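Chapter 7
Counting the Sick: How an Outbreak Becomes a Number

What you should be able to do by the end of this chapter: explain what a case definition is and why it is usually argued over; tell a suspected case from a confirmed one; read an epidemic curve without panicking, or at least without panicking too early.

In April the town of Pirkach had whooping cough. On this everyone agreed. How much whooping cough was another matter, and for several weeks the answer depended on which office you rang.

The district health office said 408 cases. The hospital at Clenberg, which took in the sickest children from Pirkach and the villages behind it, said 16. The local paper, which had a front page to fill, said 1,715. All three figures appeared in the same week, and all three were correct, in the sense that each had been added up properly by somebody with a pencil and a clear conscience.

The hospital had counted children admitted to a ward with a positive laboratory test. The district had counted anyone a doctor had written down as having the disease, tested or otherwise. The paper had got hold of a list of every person who had rung the advice line about a cough, a list which included a man worried about his dog.

Before going further, try to decide which of the three you would have put in a report. Most students choose the hospital's figure, on the grounds that a laboratory was involved. Hold on to your answer, as we shall be rude about it in section 7.3.

7.1 The case definition

A case definition is a short set of rules that says who gets counted. It normally covers the illness itself, the people, the place and the dates. The one finally adopted at Pirkach ran to four lines and took nine days to write. It called for a cough lasting two weeks or more, with at least one of the following: fits of coughing, a whooping sound on breathing in, or vomiting after a fit. The person had to live in the town or go to school there.

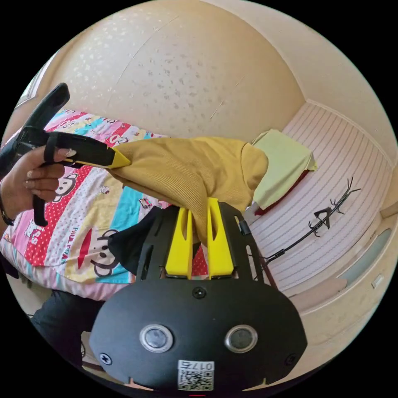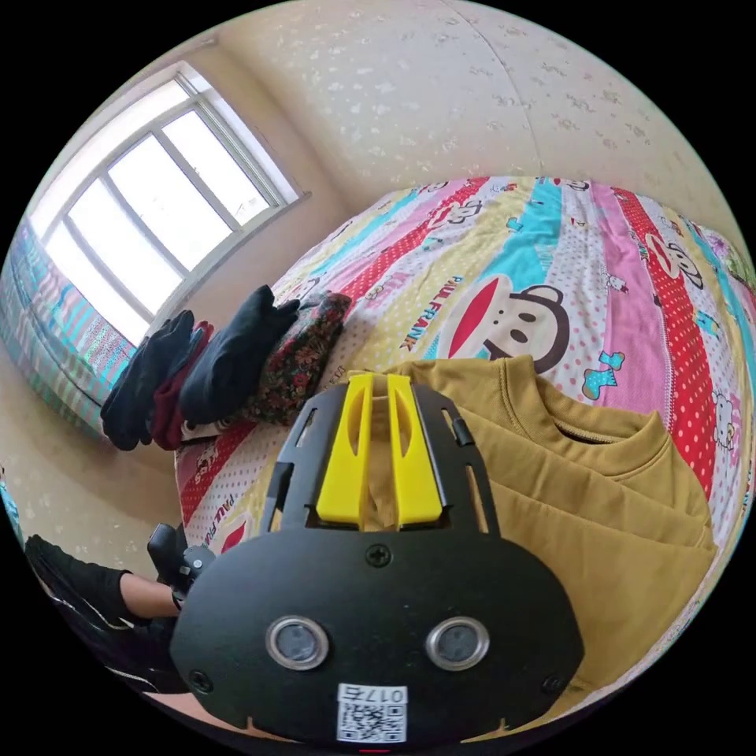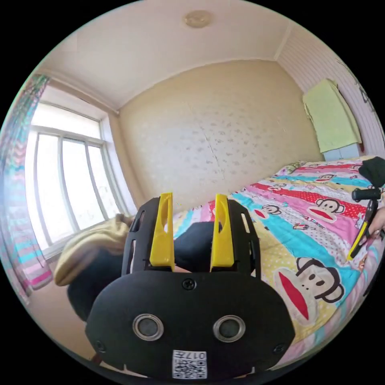
Notice what the two-week rule does. It keeps out the ordinary colds, of which any town in spring has plenty. It also keeps out every true case in its first thirteen days, which happens to be when the patient is most likely to be passing it on. A definition that catches everyone is called sensitive. A definition that leaves out the wrong people is called specific. You will spend a good part of your working life being asked for both at once by someone who needs it by Friday.

The usual way out is to have several definitions and run them side by side:

Suspected case: fits the symptoms, no test yet.
Probable case: fits the symptoms and has been in contact with a confirmed case.
Confirmed case: fits the symptoms and has a positive test.

This works well until the totals are read out on the radio, where the three words tend to be dropped to save time.

7.2 Who does the counting

Mahnaz Arabzadeh was sent to Pirkach to sort out the figures and brought with her a box of blank forms. She found that the clinics were already using two kinds of record. The older clinics kept a paper register. The newer ones used a computer system called Flisteo, in which "cough" could be entered under eleven headings, one of them "other, see cough".

Her first step was to make a line list: one row for each patient, one column for each fact. Age, street, date the cough began, date of any vaccine, date of any test. It is dull work and there is no substitute for it. Within two days she had found a family named Galli entered four times under three spellings, and a whole school class with the same date of birth, which was the date the form had been printed.

The date the cough began gave the most trouble. Parents could rarely name the day. The forms filled up with "after the wedding" and "a while". She set aside a column for what people had said and another for her own best reading of it, and kept both. You should do the same. A tidy date that has been guessed looks exactly like a tidy date that has been checked, and in six months you will not remember which was which.

7.3 Back to your answer

If you chose the hospital's 16, consider who ends up in a hospital bed with whooping cough. Mostly it is small babies. Older children and adults cough miserably at home, go to work on the bus and are never tested.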